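Filed under: Local News > Reader Guides

I've been writing letters and correction requests to papers for 11 years now, and I still get asked how to do it without sounding like a crank. So, for anyone in Kurnport or Wirnley who's been misquoted or had a family story told wrong in print, my way of doing it goes like this.

First, save the story. Print it or take a screenshot, and write down the date you read it, as online versions get edited quietly. Then mark the exact sentence that's wrong. One sentence! If you send in 27 complaints, the editor will answer the easiest and skip the rest.
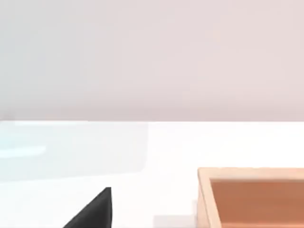 Next, find your proof. A receipt, a call log, a meeting agenda, whatever you've got. When the Kershaw ferry story had my aunt waiting 49 minutes for an ambulance, I sent in her phone record showing 18, and they fixed it the same week.

Now write the email. Put "Correction request" and the headline in the subject line. Quote their sentence, give yours, attach the proof, add your phone number – and stop there. Leave out how upset you are (I know, I know). Save that for a letter to the editor, which goes to a different desk anyway.

Give them a few days, then call. Ask for the news desk and be friendly about it. If they still won't budge, ask whether they'll run your side as a short statement. I got one printed that way last November, on page two, right under the tide tables.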